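20/02/2022

Retention test on the salvaged thermal pastes, second round. Same two compounds as before: the Plivberg (gray, stiff) and the Karaki (white, runs a little at the edges). Both tubes opened in June. The Karaki had separated slightly at the nozzle, so the first bit was wiped off and discarded.

Heater block held at a steady 230 W input, water side unchanged. Each compound applied as a single center dot, clamped, left to settle for 2 hours, then read. Three mounts per compound, full clean between mounts with alcohol and lint-free wipe. Plivberg readings agree with each other. Karaki mount 2 is off from the other two and I do not trust it. Probably a void. The print on the glass slide showed a bare patch toward one corner.

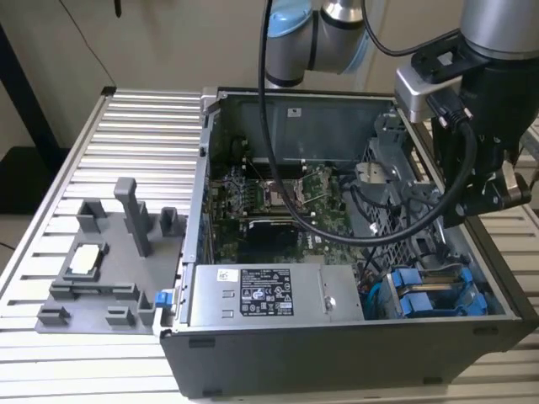

Dot size matters more than compound at this stage. Too small and the corners stay dry, too large and it squeezes out over the rim and has to be picked off with a swab. A cross pattern spreads more evenly but traps air where the arms meet. For bare parts I want the chip held the way the processor is in the gray plate, in a square recess with low walls, so that it cannot shift while the paste goes on. The walls on ours need to sit below the top of the heat spreader or the scraper will catch. Drawing to be changed before the next print.

Clamp springs: the Brallach set has lost some force after roughly 2,000 cycles. Swapped for new ones from the same bag. Old ones marked with red paint and put in the scrap tin, please do not reuse.

Still to do: repeat Karaki mount 2. Re-zero the Viduvitz logger, channel 3 drifts when the bench supply is switched on. Order wipes.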